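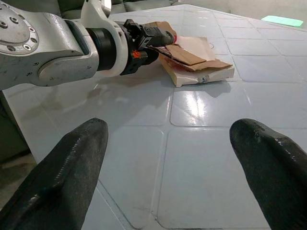

4. Installing the Halov Under-Sink Water Filter

4.1 Before you start

Read this section through once before cutting any pipe. The filter head fits the cold line only. Do not connect it to a hot line or to a line fed by a pressure booster.

The cabinet must have 390 mm of clear height below the mounting bracket. The cartridge drops straight down when it is removed and cannot be tilted out.

4.2 Mounting the bracket

1. Close the cold shutoff valve and open the faucet to drain the line.
2. Hold the bracket against the side wall of the cabinet and mark the two upper holes.
3. Drill pilot holes and drive the screws until the heads touch the bracket. Do not fully tighten.
4. Level the bracket, then tighten both screws by hand.

Note: Cabinet walls thinner than 5/8 inch need the backing plate (part 232).

4.3 Connecting the tubing

1. Cut the inlet tubing square with a tubing cutter. A knife leaves an oval end that will leak.
2. Push the tubing into the port marked IN until it stops, then pull back on it gently. It should not move.
3. Repeat for the port marked OUT.
4. Fit a locking clip behind each collar.

Caution: Leave a loose loop in both lines. Tubing bent tightly at the port will work free over time.

4.4 First flush

1. Insert the cartridge and turn it clockwise to the stop.
2. Open the shutoff valve a quarter turn and check every joint with a dry paper towel.
3. Open the valve fully and run the faucet for 5 minutes. Gray water during this period is carbon dust and is harmless.
4. Close the faucet, wait, and check the joints again.

If a joint drips, close the valve, release the collar, trim the tubing and refit it. Do not use thread tape or sealant on push-in ports.

4.5 Cartridge life

Replace the cartridge after 1,425 liters or when flow drops noticeably. Write the installation date on the label. For replacing the O-ring, see Section 6.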